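Anti-Reflective Coatings from Sol-Gel Silica: Project Report
Materials Lab II, Ackroyd section

1. Background

Ordinary glass reflects a little over 4 percent of the light that hits each surface. A sheet of window glass has two surfaces, so it loses close to 8 percent before absorption is counted. One way to reduce this is to cover the glass with a thin layer whose refractive index falls between that of air and that of glass. Solid silica is too close to glass to help much. Silica with very small pores in it has a lower index, and the more pores there are, the lower it goes.

We wanted to see whether a porous silica layer could be put on microscope slides by dip coating, using only what the teaching lab had on hand, and how much the withdrawal speed mattered.

2. Making the sol

The sol was made from TEOS, ethanol, water and a small amount of ammonia. We stirred it in a closed bottle and then left it to age. Our first batch turned cloudy and left a white haze on every slide, so we threw it out. The second batch had less ammonia and aged for 5 days. It stayed clear with a faint blue tint, and all the results below come from it.

Slides were washed with detergent, rinsed with ethanol and dried in air. Fingerprints were the biggest problem at this stage -- a print that could not be seen on the bare slide showed up clearly after coating.

3. Coating

We coated 40 slides on the Clisteo dip coater at several withdrawal speeds. Each slide was then dried and baked. Slides pulled out faster picked up a thicker layer, as expected, and the reflected color went from light brown to purple to blue.

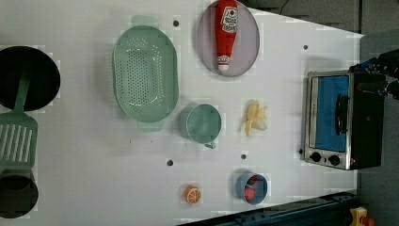
Terence Bramwell said at the midterm review that the color alone was not good evidence of thickness, and that we should not report a thickness for any slide unless we had a reflectance curve to go with it. We agreed and took out the table of estimated thicknesses that had been in the draft.

4. Measurements

Of the coated slides, 13 were rejected for streaks or dust. The rest were measured on the Prukodano spectrometer in the Sakham building. The lamp needs 20 minutes to settle, and readings taken before that drifted enough that we repeated them.

The best slides had a clear dip in reflectance near the middle of the visible range and were noticeably less shiny than bare glass. The slowest withdrawal speed gave a dip too far toward the ultraviolet to be useful. The fastest gave uneven layers, thicker at the bottom edge.

5. Problems and next steps

The coating rubs off. Wiping with a dry tissue left marks on every slide we tried -- a longer bake helped slightly. We did not control humidity in the room, and slides coated on rainy afternoons were hazier. With more time we would put a cover over the coater and test an acid-catalyzed sol, which should make a harder but less porous layer.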